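Robótica / Pruebas y comparativas

Pinzas a prueba: una semana larga en el taller de Clerkstead

Por Liette Poirier

Tres pinzas, un brazo, un cuchillo que no se deja coger. Así empezó la cosa en Clerkstead, una nave baja a las afueras de Vunville donde el equipo de Amrit Thibodeau lleva desde enero comparando manos mecánicas para cocina. Manos es mucho decir. Dos dedos, casi siempre.

La pregunta parece tonta: cuál agarra mejor. Pero mejor a qué velocidad, con qué objeto, con qué cámara mirando. Thibodeau tiene una hoja de cálculo con 3.547 intentos de agarre y, cuando se la pido, la abre con cara de disculpa. Columnas en verde, columnas en rojo, una columna titulada «raro». La de raro es la que más se consulta.

«El cubierto plano es lo peor», dice. «Una taza te perdona. Un cuchillo en horizontal no te perdona nada: si bajas dos milímetros de más, tocas la encimera, y si te quedas corto cierras en el aire.»

Las candidatas. La primera, la paralela de serie, dos dedos rígidos, la que todo el mundo conoce. La segunda, la Kelemen, dedos con yema blanda y un recorrido algo mayor. La tercera, la Judero, que es adaptativa, con falanges que se doblan al topar con algo. Cara, pesada, muy vistosa en ferias. Lise Girard, que escribe casi todo el código de control, la llama «la señora».

Casi todo pasa primero en simulación. Cocinas generadas, suelos, puertas, encimeras de piedra con vetas, objetos sueltos puestos donde caigan. Se cambia la textura, se cambia la luz, se mueve la cámara un poco y se repite. Girard deja los lotes corriendo por la noche y por la mañana mira los fallos antes que el café. Luego, lo que sobrevive pasa al banco real, donde hay menos intentos y más paciencia.

La diferencia entre los dos mundos es el tema de todas las comidas. En el simulador la fricción es un número. En el banco es la humedad, el polvo, la grasa de los dedos del que colocó la pieza. Harvey Pelletier, que monta y desmonta las pinzas, apunta esas cosas a lápiz en un cuaderno que nadie mas entiende.

Resultados, entonces. Con piezas gordas y redondas las tres van parejas y la discusión se acaba pronto. Con cubiertos la Kelemen se escapa: 83 de cada cien en simulación, y Thibodeau insiste en que ponga «en simulación». La paralela de serie queda por detrás, pero falla siempre igual, y eso Girard lo valora mucho. Un fallo repetido se corrige. La Judero hace cosas preciosas con fruta y después, con una cuchara, cierra las falanges por debajo y la empuja hasta el borde.

– ¿La descartáis?
– No. La cambiamos de trabajo – responde Pelletier.

El asunto de la cámara merece párrafo aparte. Probaron cuatro posiciones. La de muñeca es la favorita de cualquiera que empieza: ve muy bien lo que hay debajo, hasta que los dedos lo tapan. La externa alta ve la encimera entera pero pierde el objeto detrás del antebrazo justo en el último tramo, que es cuando hace falta. Al final combinan dos, muñeca y lateral, y el controlador decide de cuál fiarse según la distancia. Decidir es otra palabra grande. Hay un umbral, y el umbral lo puso Girard a ojo.
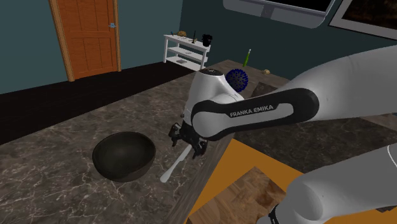 El brazo Franka Emika en una cocina simulada, con la pinza negra sobre un utensilio parecido a un cuchillo, junto al cuenco oscuro.

Y el controlador. Aquí la conversación se calienta. Gaurav Kandpal, que vino de visita y se quedó un mes, defiende el control de impedancia: que el brazo ceda al tocar, que se comporte como un muelle, y que la pinza llegue a la mesa sin miedo. Thibodeau prefería posición pura, más limpia de medir. Hicieron la comparación con la misma pinza, los mismos objetos y las mismas semillas aleatorias. Ganó Kandpal en los cubiertos, perdió en las piezas altas, donde tanta blandura las tumba. Ahora el sistema cambia de modo a mitad de bajada. Tarda hasta 4 segundos más por agarre y a nadie le hace gracia.

También hay que hablar de cuencos. Un cuenco al lado del objeto estropea la aproximación: el dedo izquierdo va hacia el borde, el planificador se asusta, gira la muñeca y vuelve a empezar. Pelletier quiere dedos más estrechos. Girard quiere mejor planificador. Llevan así desde antes de que yo llegara y el presupuesto, de momento, da para una de las dos cosas.

Me fui con los dedos estrechos a medio imprimir y un lote nuevo en la cola, todo cubiertos, todo en diagonal. Thibodeau promete mandarme la hoja cuando termine. La columna de raro tambien.

Publicado el 4 de noviembre de 2025

Suscríbete a nuestro boletín y recibe las próximas comparativas en tu correo. Puedes darte de baja cuando quieras.

Contacto | Aviso legal | © Todos los derechos reservados | Volver arriba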